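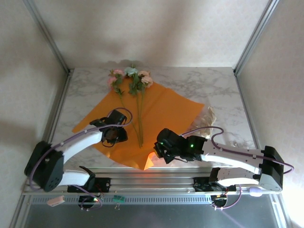

Two Arms and a Bouquet

By Aurora Loureiro

Search stories, places, people Go

Ramil Saludo worked fourteen years in his mother's flower shop before he touched a soldering iron. Now he spends his evenings in the shared workshop on Kosdale Street, at a bench he built together with Eilidh Munro, trying to teach two robot arms a thing his hands do without asking him.

The task is to wrap a bouquet. The flowers are artificial, pink and peach and one pale blue-green, and they lie on a sheet of orange paper turned to make a diamond, with the stems toward the front. Ramil is strict about this. "If the paper is square to you, the wrap looks like a parcel," he told me. The lower corner must come up over the stems, then one side, then the other. In the shop it takes him 20 seconds, and he can talk to a customer during it.

With the arms it is a different work. Paper is a difficult material for a machine. It bends where you don't want, it keeps the memory of every crease, and when you pull it from one side the flowers travel with it. So one arm has to stay over the stems while the other looks for the corner. Eilidh, who repaired sewing machines before, compares it with feeding silk. She wrote most of the control program, and she made the arms slow on purpose. I visited three times in August and I never saw them hurry.

The build itself is simple to understand. Aluminum profile makes the skeleton, with rails at the front where both arms are mounted, and light walls close the back and the sides. The top has a marble pattern, which I supposed was a joke about flower shops. Eilidh said no, it was the offcut that fit. The arms are white with black joints, and a purple cable runs along each one, with loops left in it so the arm can bend.

Those cables cost them a month. In the first version they were tied too tight, and the left arm stopped each time it reached across. They changed the supplier, they changed the motor settings, they wrote a long message to the Cormier forum, where they had bought the controller boards. Then Fermín Acuña, who has the next bench and makes guitars, asked why the wire looked so stretched. Ramil cut the ties the same night and began again with more slack.

Together they have spent 495 dollars of their own money on the frame and the electronics. The arms came separately, second-hand, from a closed training school. The paper is also an expense, more than I expected. They began with a pack of 200 sheets and it was finished before the spring. Ramil now irons the less damaged ones, at low heat, under a kitchen towel. He also keeps the clear wrap from the shop, the kind that makes so much noise, but the grippers like it even less.

I asked what they will do with the machine when it works. They gave me two answers. Eilidh wants to publish the plans under the name Jotness, so that other people can build the bench and use it for their own tasks, folding napkins perhaps, or covering school books. Ramil thinks about his mother, Chantelle Mokoena's oldest supplier at the Saturday market for many years, whose thumbs hurt now in cold weather. Before a holiday she can wrap 300 bouquets. He would like to give her a rest from the simple ones.

Neither of them believes it will be soon. On my last evening the arms were stopped with the paper still open, and Eilidh was reading numbers from her screen. Ramil took a used sheet, made the three folds in the air with nothing inside, and put it in front of her so she could see again how the corner goes.

Get our stories by e-mail every month. Enter your address Sign up

This site uses cookies to remember your settings. Accept Manage choices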